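Home Forums New Posts Members Rules Log In
Search this forum Search titles only Advanced

Wall paint for a rental shop: flat or eggshell?

dustyroller
Hi all, long time reader, first time posting. I just signed a lease on a small unit that I'm turning into a framing and print shop, and every wall in there is a sad mustard yellow. I want white. Plain, boring white! My question is the finish. The guy at the paint counter pushed eggshell pretty hard and my brother-in-law says flat or nothing. I have the long back wall, the side wall, and a short angled bit by the door. What would you all do?

kettlepond
Flat. Your walls in a rental have been patched by every tenant before you, and any shine at all is going to show every one of those patches as soon as the lights are on. I did my own place in eggshell and regretted it the first evening.

mrs_gable
Gonna disagree with kettlepond (sorry!). It's a shop. People lean on walls, they drag their bags along them, kids do what kids do. I had flat in my yarn store for two years and every time I wiped a smudge I got a bigger, shinier smudge. We redid it in Fledano eggshell in July and I can go at it with a damp sponge.

kettlepond
You wiped it too hard. You dab flat paint.

mrs_gable
I have a store to run, I'm not dabbing.

tworags
lol

tworags
OK a real answer though. How bad are the walls? Hold a work light flat against them at night and look along the beam. If you see a lot of bumps, either skim coat or go flat. If it's decent drywall, eggshell is fine and you'll be happier in a year.

dustyroller
Tried the light thing last night, thanks tworags. The long wall is pretty good. The angled bit is terrible, it looks like somebody put the mud on with a spoon. The landlord says I can do what I want as long as it's white or off-white when I leave. I've got 2,000 dollars for everything, paint and lights included, and the quote I got from Ireck to do it all was 2,604, so it looks like I'm doing it myself.

mrs_gable
2,604 for three walls?? Is that with the ceiling?

dustyroller
Ceiling, trim and "surface prep." The other quote was 2,832 and they didn't even come look at it.

paleoak
Came here to say something about color, which everybody skips. "White" isn't one thing. I went through a bunch of sample pots before I settled, and the one that looked great on the card went pink next to my floor. Buy the little pots, paint a big piece of poster board, and move it around all day. Corners matter the most, two walls in the same paint will look like two different colors when one of them gets less light.
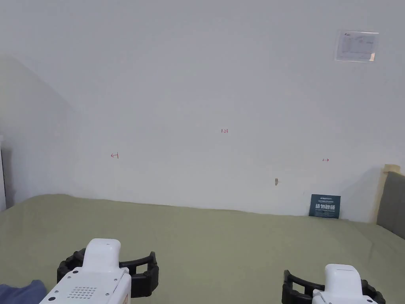

I spent way too long thinking I'd gotten a bad can before I figured that out, and I'd already driven back to the store to yell at them. Anyway, my vote is a plain untinted white in matte. Some brands sell a washable matte now, it's somewhere between what you two are fighting over. Skastico makes one and so does Vukčević, and I've used both. The Vukčević covers better but it's thick, so wet your roller first.

kettlepond
Washable matte I can live with.

mrs_gable
Same, I guess. Still think you'll want eggshell behind the register.

tworags
Prime over that mustard, whatever you pick. Tinted or not, yellow comes back through. I've seen it take four coats.

dustyroller
OK, going with primer and two coats of the washable matte, and I'll fix the spoon wall first. Does anyone know if you can sand old joint compound that's been painted over, or do I just skim on top of it?

tworags
Knock the high spots down with a sanding block and skim over the rest. Test for lead first if the building's old.

Page 1 of 1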